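Glass bottles and where to put them

I have been buying cola in glass bottles since September. The shop on Moynihan Street sells them singly, and they cost more than cans, but I like them better and so does everyone who comes round.

The trouble is storing them. Six in a carrier bag is asking for a breakage, and I lost two that way on the walk home. I looked at a proper wooden crate from Deltier, but it was £38 before postage. Eimear Ó Conaill told me to stop looking at crates and use polystyrene, the white sort with square compartments.

Six bottles, two rows of three, with yellow tape across the front.
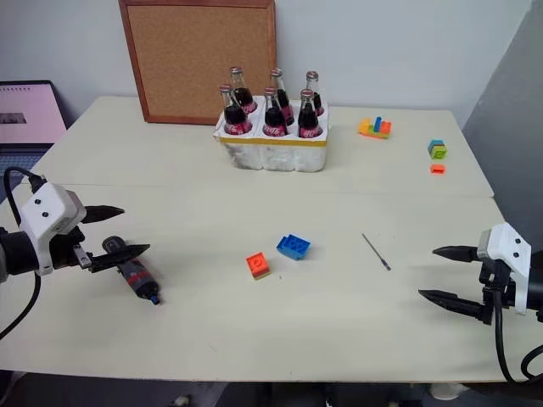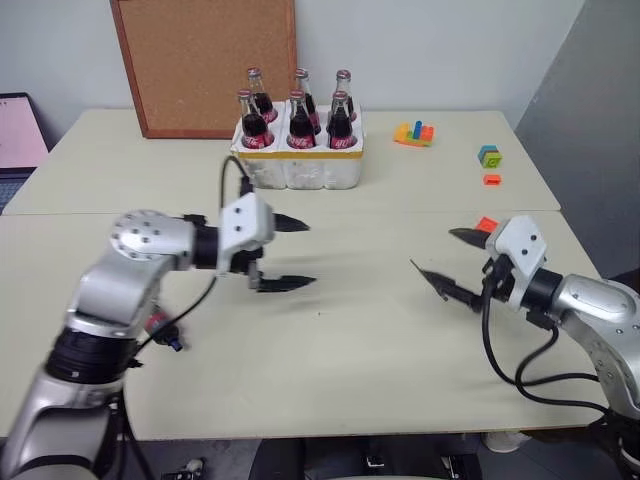 I'd put tape on any tray of this kind. Polystyrene sheds little white beads once an edge gets knocked, and they cling to everything. Ordinary parcel tape will do — press it down hard and go over it again after a day.

The other thing is weight. Full glass bottles are heavier than you expect, so carry the tray from underneath with both hands, never by the sides. Mine lives at the back of the table until Wednesday, when the empties go out and I walk down for more.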